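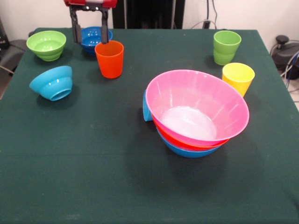 Two-finger gripper over bowls and cups on the green cloth.

The Kidudano kit from Pimix is sold as a complete tabletop manipulation package: arm mount, two-finger gripper, control software, and a set of trained skills. The skill that gets the most space in the sales material is dish sorting. I think buyers should give it the least weight.

My objection is to the success rate. Pimix quotes 87 percent for sorting. The manual defines a success as a dish that ends up inside its target zone when the run stops. It says nothing about orientation, contact with other dishes, or the number of attempts. A cup that is dropped, rolled, and pushed into the zone on the third try scores the same as a clean pick.

Plastic dishes are a reasonable test load. They are light, cheap, and glossy enough to trouble a depth sensor. The difficulty lies in how they are laid out. An upright bowl with free cloth on every side offers an exposed rim, and a parallel grip on that rim is close to a solved problem. Put a tumbler directly in front of the bowl and one finger now has to come down in a narrow gap. Tip a bowl on its side and the rim is no longer level. Nest three bowls and the software has to decide whether the job is one object or three.

A single percentage averages all of these cases. If most of the trials used isolated upright pieces, the average will look good and will tell a buyer very little about stacks. Gerasimos Moschos at Sindby raised this in May and asked for results by layout. Pimix replied with a total, 889 picks, and no split.

The Eyvindsson kit is the obvious comparison. Its dish skill is slower and its published rate is lower. Its report does list nested, tipped, and crowded pieces separately, and it logs each retry. With that table I can estimate how often an operator will have to step in. With the Pimix figure I cannot.

None of this makes the Kidudano hardware a poor purchase. The mount is stiff, the fingers can be changed with 2 screws, and calibration is well documented. A lab that plans to train its own skills can ignore the quoted rate and judge the kit on those points.

A lab that wants the sorting skill as delivered should ask for 40 trials on its own layout, with retries counted, before it signs. Pimix should publish the split by layout in the next release of the manual.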